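Window and Door Surveyor Wanted, Brenham and the villages around it

Hello, and thanks for clicking through. I run Callura, a small window and door firm working out of a unit on the edge of Brenham, and I'm after a surveyor to join us. I'm writing this advert myself (you can probably tell!) so it may ramble a bit, but I'd like you to know what the job is like before you spend an evening on an application.

We fit replacement windows, doors and the odd porch, mostly in people's homes. Timber, aluminium and plastic frames, whatever suits the house. A lot of our work is on older terraces where not a single opening is square, and that's where a good surveyor earns their money. If you've ever stood in a bay with a tape in one hand and a torch in your teeth wondering what on earth the last lot did with the lintel, you'll feel at home.

What you'd be doing

You'd visit the customer after they've said yes to a quote, measure everything up properly, check what's holding the wall up, and talk them through the choices they still have to make. Handles, glass, trickle vents, which way things open, what colour inside and what colour out. People change their minds at this stage and I'm fine with that, as long as it gets written down. Then you'd draw it up, send it to me for a look over, and place the order with the factory.

You'd also go back on the first morning of the bigger jobs to hand over to the fitters. They're a decent bunch, two crews, and they will tell you very plainly if a sill is short.

I'd expect 13 surveys in a normal week. Some are a single back door and you're done before your tea's gone cold, others are a whole house with a dormer and a nervous dog.

What I'm looking for

Three years or more in windows and doors, please. It doesn't have to be all surveying. If you've been fitting and your knees have had enough, I'd really like to hear from you, and I'll pay for the surveying course. You'll need to know your way around the building regs on safety glass, escape windows and ventilation, or be close enough that a bit of reading will get you there.

A full driving licence is a must. You'll be up ladders now and then. You should be able to write an email that a customer can follow, and use a tablet without throwing it in the van footwell. We use the Ident range for most of our casements and Wiriya for sliding doors, but you don't need to know either one. I'll sit down with you and the sample corners and we'll go through the lot.

Being nice in people's kitchens matters a great deal to me. Shoes off or covers on, no sighing at the old frames, and no selling. The sale has been done by then.

Hours and pay

It's full time, Monday to Friday, starting at 8am, and you can go straight to your first visit from home. No Sunday calls, ever. I'd happily talk about a four-day week for the right person, so do ask. Pay depends on what you bring with you, and I'll give you a proper figure on our first phone call so neither of us wastes a trip. There's a van you can take home, a phone, a laser measure, a workplace pension and the usual holidays, and we shut over Christmas.

I'd like somebody in the seat by March if I can. If you've a long notice period, tell me and we'll sort something out.

How to apply

Send me your CV through the contact form on this site, with a few lines about a job you've measured that was a pain and how you got round it. I'm much keener to read that than a covering letter. If you haven't got an up-to-date CV, just list where you've worked and what you did there.

I read everything myself and I'll reply either way. After a chat on the phone, I'll ask you to the unit for a cuppa and then out on two surveys with me, paid, so you can see how we go about it and decide if you fancy it. Bring a coat, the unit is freezing.

No agencies, please. I know you mean well.
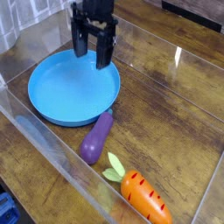
Blue plate and purple toy aubergine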